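Ticket: Incident import stops, district totals wrong on the public page
Product: Hotgate incident register
Reported by: Abdelkrim Tazi, records desk, Koller district
Priority: High
Status: Closed

Description of the problem

We use Hotgate to register reports of damage to civilian property in the armed conflict: burned vehicles, damaged houses, cell towers, farm equipment. Every Sunday the field offices send their list and we import it. The totals then go to the public page, where newspapers and relief groups read them.

This time the import stopped without an error message. The progress bar reached the end, but the register shows 3,418 incidents, the same number as before the import. The file from the Stinus field office has 400 rows and none of them is in the register. The public page has a second problem: for Stinus it shows zero incidents for March, and this is false. One newspaper has already called to ask if the attacks have ended there.

What I tried before opening the ticket

I started the import again with the same file. Same result.
I opened the file in a text editor. The columns are in the correct order and the dates are complete.
I imported an old file in the test register. It was accepted.
I did not try to type the rows by hand, because I was afraid to make duplicates.

Support, first reply

Thank you for the clear report. Please send the import log and tell us if the field office has changed its export program. For the public page, we can put a "data under review" note on Stinus until the matter is solved. Please confirm.

Abdelkrim Tazi

Yes, please put the note. I confirm also that Stinus changed to Trusaro for the export. I did not know it, they informed me only when I called. The log is attached. I see the line "category unknown, row skipped" many times, but on my screen this message never appeared.

Support

The log explains it. Trusaro writes the category as "civilian property — destroyed" in one field. Hotgate expects two fields, one for the type of target and one for the degree of damage. When the category is not recognized, the row is skipped silently. We agree that it should give a warning.

We have added a mapping rule for Trusaro files. Please import the file again in the test register first.

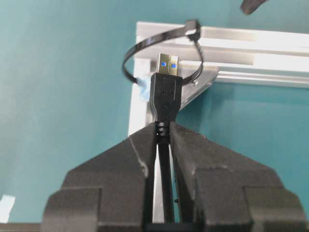

USB cable, black.

Abdelkrim Tazi

Test import done. 397 rows accepted, 3 rejected, and now with a visible warning. The 3 rows have no municipality. I asked Stinus to complete them and they sent the corrections by 15:00.

I then imported everything in the real register. All 400 incidents are there. The public page still showed zero for Stinus after the import.

Support

The public page keeps a saved copy of the totals. We cleared it from our side. Please reload and compare with your register.

Abdelkrim Tazi

The totals are now equal and the note is removed. I have written to the newspaper with the correct number for Stinus. You can close the ticket, but please keep open the request for the warning message.

Resolution: mapping rule added for Trusaro exports, saved totals cleared. Warning for skipped rows moved to a separate request.

Related tickets
Duplicate incidents after two offices report the same attack
Municipality list for Koller is out of date
Cannot change "alleged" to "confirmed" after publication
Export to spreadsheet loses accented letters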